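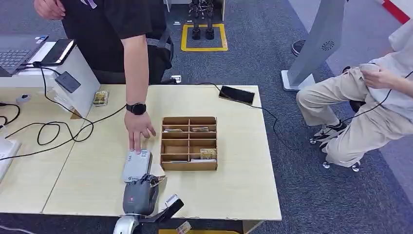
Handout 8, page 1 of 2

Sorting and Keeping: An Introduction to Small Collections
Evening course, Brernatmont Adult Learning Center
Instructor: Josée Kowalchuk

Welcome back, everyone, and thank you for the lovely conversations after our March meeting. I went home with a head full of buttons, seed packets and matchbooks, and I have tried to answer most of your questions in these notes.

1. Sorting comes before labeling
I know how tempting it is to write labels the minute you sit down (I still do it myself!), but please try to wait. When I took on the Plollari button collection there were 263 buttons in one biscuit tin, and I had labeled the first 20 by color before I noticed that many of them belonged to sets. Every one of those labels had to be redone. Lay things out first, push them into groups, and leave them overnight if you have the table to spare.

2. Choosing a principle
Last time we talked about sorting by origin, by material and by use. Zeng calls these the "three doors," and it's a nice way to remember them – you can go in by any door, but you should write down which one you chose. Poleck prefers origin for nearly everything. I find use much kinder to beginners, especially with household things, where the origin is often a guess.

3. Compartments
Divided boxes are wonderful for small objects, and plain cardboard ones will do perfectly well for learning. For long keeping, look for acid-free board. Leave a few compartments open in every box, as you will always find one more thing at the back of a drawer. If a piece has to be forced in, it needs a bigger home.

4. The register
One line per object: number, short name, where it came from, where it lives now. Some 60 lines fit in an ordinary school notebook if you use the first few pages only, which is plenty to start with. Pencil, please.

For next time
Bring 20 small objects of one kind and read the Poleck chapter on mixed lots, skipping the part on coins.

J.K., revised 2019-04-06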